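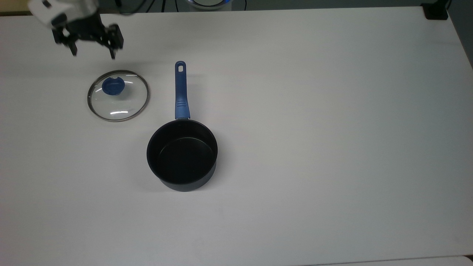 Saucepan with the blue handle, on the white table.

Re: [phones] Anyone else's battery falling off a cliff since the update?

Hi all,

Sorry for going quiet, I've been meaning to answer this for days and kept starting it on the bus and losing the draft (yes, on the very phone we're talking about, more on that below).

Cremilda Quintana wrote:

> I put the July update on both our phones the same evening. Mine is
> fine. My husband's is the same model, bought the same week, and it's
> now dead before he gets home from work. He doesn't play games, he
> doesn't watch videos, he mostly reads the news and texts his sister.
> I've turned off Bluetooth and location on it and it made no
> difference that I could see. The shop says buy a new battery. Before
> I hand over the money, has anybody on here been through this and
> did the battery fix it?
>
> Also, is there a way to go back to the old version? He liked the old
> clock better anyway.

Cremilda, please don't buy the battery yet! I did, with my last phone, and it was money straight down the drain. The new one ran down just as fast as the old one and I felt like a real dope standing there at the counter with the receipt.

So, same thing hit me this time. I put the update on overnight, plugged in, and the next day the phone was warm in my pocket all morning and down to a quarter by lunch. Second day was the same. Third day a little better but still bad. I know people always say "give it a few days, it's re-sorting your photos and so on," and I do think there's something in that, because my mother's tablet was a furnace for one day after its update and has been perfect since. But when it goes on for a week it's something else.

What I should have done first, and did last, was open the battery page in settings and really read it. Not the graph at the top, the list under it. Tap the little menu and change it so it shows system stuff too. On mine the screen was way down in third place, which is just wrong for a person who stares at her screen as much as I do. The top spot was an app called Suvarna, the calendar one. I'd had it on there for ages and never gave it a thought. It was keeping the phone awake all night long. I looked at the overnight stretch and the phone had hardly slept, poor thing.

I went into the app's own page and set it to restricted in the background. That helped a bit. Then I noticed it had 4 accounts hooked up to it, and one of those was my old school address from when I was taking night classes, which was shut down ages ago. So every few minutes it was knocking on a door where nobody lives, getting turned away, and trying again. I took that account off, restarted the phone, and the drain was gone by the next morning. I mean gone. I went to bed Sunday without charging it, just to see, and woke up with nearly everything still in the tank.

Why did it only start with the update? My guess, and it's a guess, is that the old version was stricter about letting apps try again and again, and the update wiped out whatever setting was holding it back. When I looked down the list, a bunch of apps that I'm sure I had restricted were back to the default. So even if your husband never touched anything, check every one of them by hand. It's tedious. I did mine during a ball game.

Things I'd look at on his phone, in the order I'd do them if I had it here:

Battery page, list view, system apps showing. Write down the top few. Then look at them again the next evening, because one day doesn't tell you much.

Accounts. Any account with a little warning sign or "sign in again" next to it, either sign in or get rid of it. News apps do this as well, by the way, and you say he reads the news a lot. If he has a subscription that ran out, that would be my first suspect.

Signal. Is his work in a basement or one of those buildings with the metal windows? A phone hunting for signal all day will eat a battery like nothing else. You could compare by having him leave it in airplane mode with the wifi on for one shift. If the update touched the radio part (they often do and never say so) his might be hunting where it didn't before. And that could explain yours being fine at home on wifi.

Widgets. He has that big weather thing on the front page, doesn't he? My brother's did the same, and it asks where you are every time it wakes up, so turning off location in the quick panel ought to stop it, but I'd take the widget off too for a day.

And last, clear the system cache if his model has that in the recovery menu. It doesn't delete your stuff. Just read the menu twice before you press anything, because the line right next to it does delete your stuff. Ask me how I know, ha. Back up first anyway.

About going back to the old version. You can, sort of, but I wouldn't for this. On most phones now it wipes everything, and on some it won't let you go back at all once the security part has moved on. I went back once, years ago, with a tablet, and it took up my whole weekend and I ended up updating it again a month later because my bank's app refused to open. If it's the clock he misses, there are plenty of clock apps that look like the old one. Much less trouble.

I also want to grumble about those cleaner apps since somebody brought them up further down the thread. I tried Pundivent for two days just so I could say I had. It told me I had 900 junk files, closed everything in sight with a cute little swooshing noise, and then everything it had closed opened itself right back up. My battery was worse with it on there! The system is pretty good at deciding what to keep in memory these days, and if you keep killing things they just have to start from scratch each time, and that costs more juice than leaving them be. I'd say take it off, and anything like it.

One more, for those of you on the older phones who won't get this update at all. I've got my old one sitting in the kitchen as a radio and recipe screen, and I moved it over to Wokelus, the light launcher, to see if it would perk up. I like it. It's plain as toast, no news feed, no swiping left by accident into a page of ads. The phone doesn't feel new, let's not get carried away, but it opens things without making me wait, and it'll hold a charge from breakfast till after supper with the radio going. There's a setup in there called Student which strips it down even more, only text labels and no pictures, and I thought I'd hate it and I've kept it.
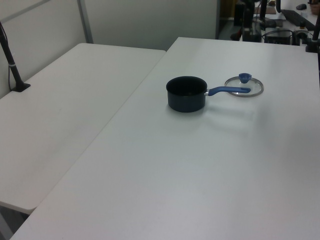

Qistina Jugah wrote back to me off-list when I first mentioned all this, and she said I could pass it along. She thinks I'm being too kind to the update:

> It wasn't the calendar app's fault that your limits got wiped. If
> the system throws out choices a person made on purpose, then the
> system is broken, and they should put it in the release notes in
> plain words. Mine did it too. I found my sleep schedule gone, my
> restricted list empty and my screen back to the fast refresh
> setting, which I had turned off. That last one was half my drain all
> by itself. Tell Cremilda to check the refresh rate before she does
> anything else, it takes two seconds.

She's right, and I hadn't even thought of the screen. I went and looked and sure enough mine was on the fast one as well. I put it back to standard and I can't see any difference when I scroll, though my nephew claims he can and that it hurts his eyes. So Cremilda, put that at the top of the list above, before the battery page. It's under display, and on some models it's hiding in a submenu called motion something.

Where I don't go along with Qistina is on skipping updates altogether. She's been putting hers off for months at a time, and I get why, but the security fixes come in the same bundle and I do my banking on this thing. What I do now is wait. I let it sit there nagging me for a week or so, read what people on this list are moaning about, and then install it. I also take screenshots of my settings pages first. It looks silly, a whole folder full of gray switches, but this time I had nothing to compare against and was going from memory.

Karthikeyan Nair, you asked if the charging limit (the one that stops it before it's full) still works after the update. It does on mine, but the switch had been turned off and I had to turn it on again. Same story as everything else. And you asked about the cable too: I'm using the one that came in the box, nothing fancy, so I can't tell you if the faster charger behaves.

Merja Leinonen, I haven't forgotten about your texts arriving out of order. I don't have that one at all. Have you got the time set to automatic? I had texts all jumbled up one time and it was because I'd set the clock by hand on a trip and never set it back. Probably not that, but it's quick to look.

And does anyone know how to get the old volume slider back, the skinny one? The new fat one covers up half of what I'm reading every time I bump it. I've been through sound, display and accessibility and can't find a thing. If it's gone for good just tell me and I'll stop looking.

Cremilda, let us know what comes up on top of his list, and if it's a name none of us recognize then paste it in exactly the way it's spelled, dots and all. Those are usually easy to look up.

Talk soon, I'm at four percent (different phone!!) and need to go find the charger.

Manikandan, if you're still moderating, my last two messages came through twice and I only sent them once. Could you drop the extras from the archive?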